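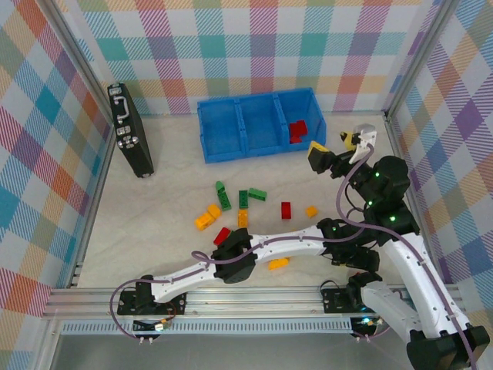

Bench rules for two-arm sorting cells: frequently asked questions

Print this page | E-mail this page

Who do these rules apply to?
Anyone running a two-arm cell at the Bestska or Greenberg sites, including visitors who only press start. Cells at Plaltance have their own sheet.

Can I reach in while the arms are powered but still?
No. An arm with its lights on counts as moving. Press the stop button, wait for the screen to say "held", then reach in.

Do both arms have to be stopped if I only need one?
Yes. Their reach overlaps, and one stop covers both.

How should the blocks be laid out before a run?
Scatter them by hand on the floor of the cell. Don't stack them, and keep them clear of the rail. It is fine for blocks to touch.

Does the bin have to be empty at the start?
Only if the run sheet says so. If something is left in a compartment, write down which one and what colour.

What do I do if a block ends up under an arm?
Leave it there until the run is over. Do not nudge it out with a stick or a ruler.

How often are the cables checked?
Every 100 runs, and after any knock. Look at the clips as well as the cable. A loose clip is logged on form 188.

Can I change the wall covering?
Yes, between runs. Record the change in Drukeo before you restart.

Where do I report a near miss?
Ring extension 2817, even if nothing was damaged. Out of hours, use 1491.

Last changed December 2, 2023

Print this page | E-mail this page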